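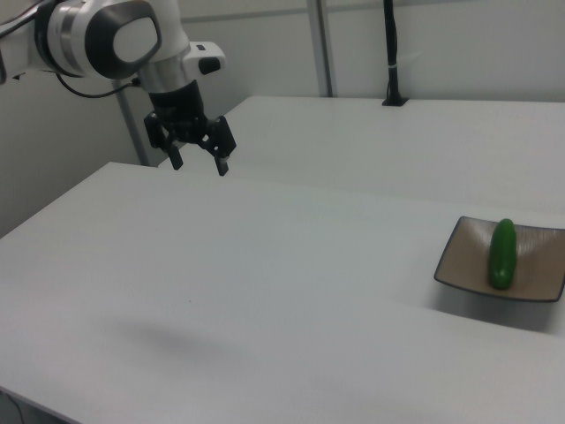 How long should cucumbers stay in salt before they go into the yoghurt? Twenty minutes is enough for the small ones, and half an hour for the long ones with big seeds.

Home Recipes Letters About

3 min read

I learned this from my neighbour in Zosinberg, Subbarao Devadiga, who makes pachadi almost every evening in summer. Before I knew him I put the cucumber directly in the bowl, and after one hour I had a soup. He looked at it very politely and asked if I had a sieve.

So now I do it his way. For 400 grams of cucumber I take one small spoon of salt, mix with the hand, and leave it in the sieve over a plate. Then I press it a little, but I do not wash it. I tried washing once and the taste went away together with the salt. If you are afraid that it becomes too salty, do not put any salt in the yoghurt until the end. 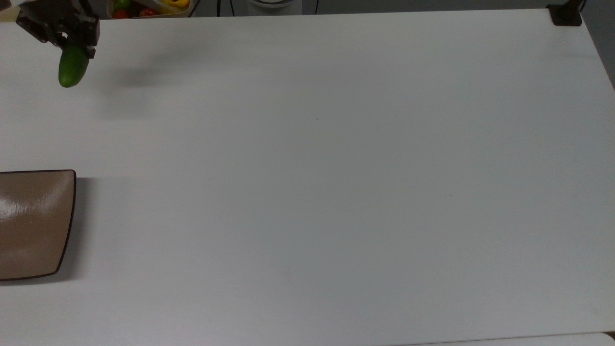 The yoghurt is a more difficult question. At home we had thick yoghurt from my aunt, and in the shops of Trovberg I find mostly the thin kind. I buy 1000 grams and hang 600 of it in a cloth overnight, the rest I keep for breakfast. In December I can hang it on the balcony, but in warm weather it must go in the fridge, and then you need a tall pot and some patience with the other people who use the fridge.

For the tempering I heat two spoons of oil, then mustard seeds, and when they stop jumping I add curry leaves and one dry chilli. My husband prefers it without chilli. I make it with chilli and he picks it out.

One reader, Chandrasekhar Venkataraman, wrote to me that his mother grates the cucumber and never cuts it. I tried it last month. It is softer and goes very well with rice, but with bread I still like small cubes, because you can feel them between the teeth. He also adds grated coconut, and I did not have any at home, so this I will try when I go again to the Bhat shop near the station.

It keeps until the next day. On the second day I eat it cold with boiled potatoes.

Recent posts
Lemon rice for a train journey
The market in Gommont, and what I carried home
Which lentils need soaking
My aunt's yoghurt, second attempt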